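Print | E-mail

3. How the laps were collected

I spent one club season hanging around the paddock at Bomthorpe, and what came home with me was a pile of 1,344 timed laps from 20 drivers. Everybody ran street-legal cars on treaded tires, and everybody had a Brimstead timer on the dash (the older model, with the cracked-looking gray screen). I wanted to know if amateur drivers get steadier as a session goes on, or if they just get faster and messier at the same time.

I threw out in-laps and out-laps first. Then I went through the flag sheets and dropped anything run under yellow, which hurt, as one afternoon session in May was nearly all yellow! What was left I sorted by driver, then by session, then by lap number. For each session I took the middle lap time and looked at how far the other laps strayed from it. I tried fancier measures too, but they gave me the same ranking of drivers and were a pain to explain to the people who had lent me their data.

Figure 2. Purple towel in a shallow basket, with striped quilting underneath. 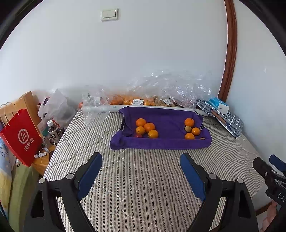

3.1 Traffic

Traffic is the big headache in any study like mine. A driver stuck behind a slower car through the Amurley hairpin loses time that has nothing to do with skill, and the timer has no idea. I asked drivers to mark their own blocked laps on a card after each session. Some were great about it. Others handed me a blank card and a shrug, so I ended up checking gaps at the start line and flagging any lap that began less than 5 seconds behind another car.

That rule is crude, and I know it catches a few clean laps where two evenly matched friends were just circulating together. I ran everything with and without the flagged laps. The spread shrank for the mid-pack drivers and hardly moved for the quick ones, who (I suspect) are simply better at timing their passes.

Figure 3. Purple towel over a shallow rectangular form, with orange, green-brown and red fruit along the front.
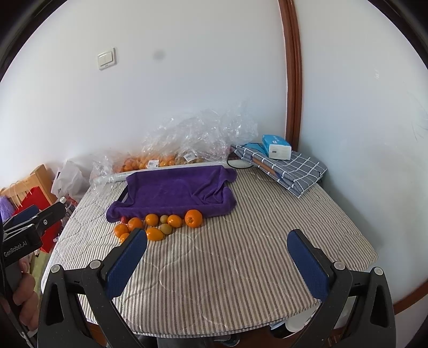
3.2 Heat and tire wear

I logged track temperature at the start of each session, off the board by the Tu gate. Hot afternoons were slower, no surprise there, but they weren't any less steady once I compared each driver only with themselves. Tire wear I handled badly. I have tread readings for 6 cars and nothing useful for the rest, so I left wear out of the main model and come back to it in Section 5.

20 shares | 5 comments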